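Chapter 5
Grippers for Soft Things

Draft for the Otwood shared workshop course. Bring your own arm if you have one, otherwise sign up for a bench slot.

What you need before starting: the arm from chapter 4, assembled and homed. Two fingers, printed or cut. A hex key set. Cable ties, more than you think. One towel, old.

By the end of this chapter you should be able to
- mount a two-finger gripper and square it up
- set a closing force that holds cloth without stalling the motor
- route the wrist cables so they survive a full turn
- explain why the camera sits where it does

Up to now everything we picked up was hard. Blocks, cans, the wooden pegs from chapter 3. A block has a width. You close to that width, add a little, done. Cloth has no width worth the name. It squashes, it slides, it folds over itself and half of it hangs off the side. The code from last chapter will close on a towel, report success and lift nothing but a few threads. Try it once, its worth seeing.

Our own build started in March at the Brisville bench, with a secondhand arm we called Sanna and a control board that had already been in two other projects. The first fingers were smooth. Bad idea on cloth. Second set had a rubber face glued on, better, and the glue let go on a Saturday with the arm at full reach. Third set is the one drawn in Figure 5.2 and the one you will build. Total for the gripper came to 187 dollars, motor included. You can do it for less if you have a printer at home and some patience. 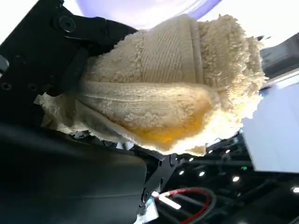 Towels come first in this chapter, shirts later. Pick a thick one. Terry is forgiving, the loops give the fingers something to bite and a bad grasp still often holds. Don't use a good towel either, a stained one like ours with the yellow-orange patch is fine and gives you a mark to look for when you check which fold ended up on the bottom. Note the woven border too, flatter than the pile around it. Grip on the border and grip on the pile will want diferent force settings, so log them seperately.

A word on bunching. A bunched towel is the easy case. Big lump, lots of friction, fingers can land almost anywhere. A flat towel on a flat table is the hard case and we leave it for section 5.4. Start bunched.

Force. The Linent driver takes a current limit from 0 to 100. Start at 19. Close, lift slowly, watch. If it slips go up in small steps. Stop at 40, above that the motor gets too hot to touch and you are only wearing out the gears. If 40 still slips the problem is the finger face, so go back and fix that.

Cables. Anything loose near the wrist will find the cloth, and the cloth will find it. Tie down every run before the first powered test. Leave slack for the turn, then turn the wrist by hand, both ways, power off. Listen for ticking.

Warm-up, before section 5.1
1. With the power off, close the fingers on the towel by hand. Where does the cloth go?
2. Same again on the border. Write down what changed.
3. Find the point on your wrist where a cable would snag first. Tie it. Find the next one.

5.1 Mounting the fingers

Loosen both clamp screws before you slide anything in.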